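Pullurley Help Board > Workshop and Lab > Robot cells

Cable bundle on picking arm keeps pulling the gripper connectors. Where do I put the slack?

Posted by Paula Dumitrescu, October 2022
Tags: dress pack, cables, gripper, bin picking
Viewed 600 times

I look after a small picking cell with a KUKA arm that reaches down into an open metal bin, grabs something, and puts it in the bin next door. Then it does the same thing in the other direction. It is not a glamorous life for a robot but it has a pension, which is more than I can say for my last two jobs.

My trouble is with the cables. The gripper was added after the arm was already up and running, and the wiring was added after the gripper, and I was added after the wiring. Everything runs along the outside of the arm: one fat yellow cable, a bunch of thin black ones, and more cable ties than I would like to admit to. It gets over the wrist in a big loop and then down to the gripper on the left side.

What happens is that somewhere in a long run the gripper drops off the bus for a moment. The controller stops, I reset it, it goes again. On a good day it gets through 3,000 picks without complaint. On a bad day it doesn't reach 200. If I wiggle the connectors by the gripper, it comes back, so I have become a person who wiggles connectors for a living.

Things I have tried:

New gripper cable. Better for one week.

More ties. Worse.

Fewer ties. Worse in a different place.

Turning down the speed. It still drops out, only now I have longer to wait for it.

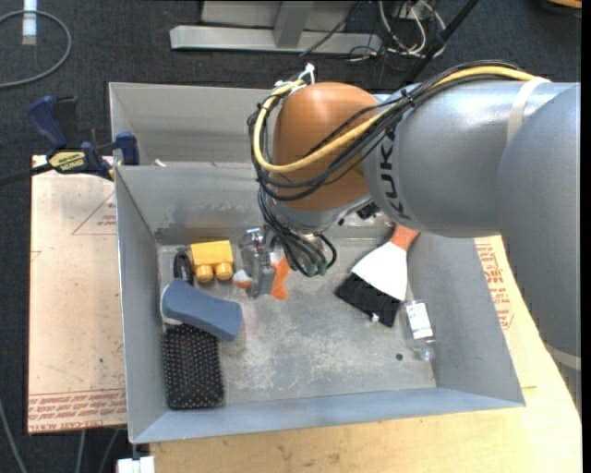 The slack is the part I can't get right. If I leave enough for the last joint to turn as far as it wants, there is a lot of spare cable hanging by the hand when the joint is back at the middle, and I worry about it snagging on the bin wall or on whatever is being picked. If I take the slack out, something gets tight at the far end of the turn. As it stands I have black cables dangling from the left of the wrist toward the floor of the bin, with the green connectors right down at the bottom of the tangle, and the things we pick are not smooth and polite either. There is a hairbrush in there, and a wide hand brush with stiff-looking black bristles, and I don't love the idea of either one making friends with a connector. The last cable I pulled off had a shiny flat spot on the jacket a hand's width above the plug, if that tells anybody anything.

So, where should the slack live? And is there something I can do without buying a whole new dress pack? The quote I got from Ziółkowski was for a very nice one, and I have put it in a drawer where it can't hurt me.

Joint 6 is the one that turns the most. The program lets it go nearly the full range both ways, depending on how the object happens to be lying.

3 replies, sorted by votes

Oana Căpraru
(accepted by poster)

You have two problems that happen to share a cable tie, so take them one at a time.

First, the connectors. A connector should never be the thing that carries the load. If wiggling it brings the bus back, then the cable is pulling on it every time the wrist moves, and a new cable will last until the contacts or the crimps get tired again. You already proved that with your one good week. The cable needs to be clamped to something that moves together with the gripper, a short way before the plug, so that between the clamp and the plug nothing moves at all. Take a small bracket off the flange or off the gripper's adapter plate, put a rubber-lined clamp on it, and give the cable a little curve between the clamp and the plug. Don't use a bare cable tie for this. A tie pulled tight makes a hard edge and the wires inside break right there, under a jacket that still looks fine.

While you're at it, turn the connectors so they sit up beside the flange and not under it. If the plug is too long for that, you can get right-angle versions of most of the common ones. Check that the new position clears the bin wall when the hand goes deep into a corner. Do this at slow speed in manual mode with your thumb ready on the enable switch, and go to all four corners, even the one you're sure about.

Second, the slack. It should live behind the wrist, up on the forearm, and be fed forward when it's wanted. In the fancy kit there's a spring or a little sled that pulls it back. The poor person's version goes like this:

Clamp the bundle solidly on the forearm, well back from the wrist.

Clamp it again at the flange side, as above.

Let the part in between make one big open loop across the wrist, with no ties to the arm anywhere along it.

Hold the loop together as a bundle with hook-and-loop strap, wrapped loosely. The cables need to slide a bit against each other when they bend. If you cinch them into one stiff rope, the ones on the outside of the bend get stretched and the ones on the inside get kinked. My guess is that "more ties, worse" was exactly this.

To find the length, jog joint 6 to one end of what your program really uses, tilt joint 5 all the way the same day, and pull cable forward until the loop is easy. Then go to the other end and do it again. Whichever needed more is your length. Add a couple of fingers' width and clamp it.

Now the cheap trick, which should probably have come first. Look at how much you let joint 6 turn. A two-finger gripper looks the same after half a turn, so for every grasp there are two wrist angles that do the same job. Have the planner pick whichever is closer to the middle of the range. Then put a software limit on the axis so it can't go touring. In our cell that got rid of most of the cable travel in one afternoon, and we took the loop in by a good bit afterward. The only cost was a few grasps in the corners that now come out as unreachable, and the arm just picks another one.

About the flat spot: that's rubbing, and a hand's width above the plug is likely the edge of the wrist housing or the corner of a finger mount. Put the old cable back in place by hand, power off, and see what it lines up with. Round that edge or cover it with a bit of split hose.

After that, check it on a schedule. I look at ours every 20 hours of running: loop shape, clamps, jackets, plugs. It takes as long as a coffee and can be done with one.

Comment from Paula Dumitrescu: The half-turn thing. I am going to go and lie down for a bit. Our planner always picked the positive angle because somebody (me) typed it that way in July.

Comment from Oana Căpraru: Ours was the negative one.

Comment from Paula Dumitrescu: Update. Limit is in, bracket is on, plugs are beside the flange. The flat spot lined up with the corner of the adapter plate, so that has been filed and given a hose. Some 3,000 picks since then and one stop, and that was the sponge getting stuck to the finger. I'll leave this open until I've seen a full week.

kukov_night_shift

just buy the dress pack

we had the same thing at Kukov and spent longer messing with ties than the pack would have cost. boss finally signed for it and it was fitted before lunch. you will buy it in the end so you may as well buy it now

Comment from Paula Dumitrescu: The drawer is locked.

Comment from Oana Căpraru: A dress pack is fine but it won't fix plugs hanging under the hand. You'd still need the bracket.

Comment from kukov_night_shift: ours came with a bracket

prelier_bench

Agree with the long answer on most of it. Two small additions from the Prelier side of things.

Separate the fat cable from the thin ones if you can. They don't want to bend at the same radius, and the fat one always wins. If it runs over the top of the thin bundle it will press them into the arm every time the wrist tilts. Side by side in a wide strap is kinder.

Also look at the far end. We chased a dropout like yours at the hand for most of a month, swapped everything forward of the elbow, and the bad contact was in the junction box at the base. Wiggling the gripper plug "fixed" it there too, I think only because we always reset the controller at the same time. So before you take the whole wrist apart, try the reset on its own a few times with your hands in your pockets, and see whether it comes back anyway. If it does, your plug may be innocent.

And trim your tie ends flush. I have a scar on my knuckle from one and it isn't even an interesting scar.

Comment from Paula Dumitrescu: Tried the hands-in-pockets test before the rebuild. Five resets, came back on two of them. What does that make the plug?

Comment from prelier_bench: Guilty with an accomplice. Open the box at the base and retighten everything, power locked off first.

Comment from Paula Dumitrescu: One loose screw terminal on the gripper supply. Tightened. I am not going to tell the drawer.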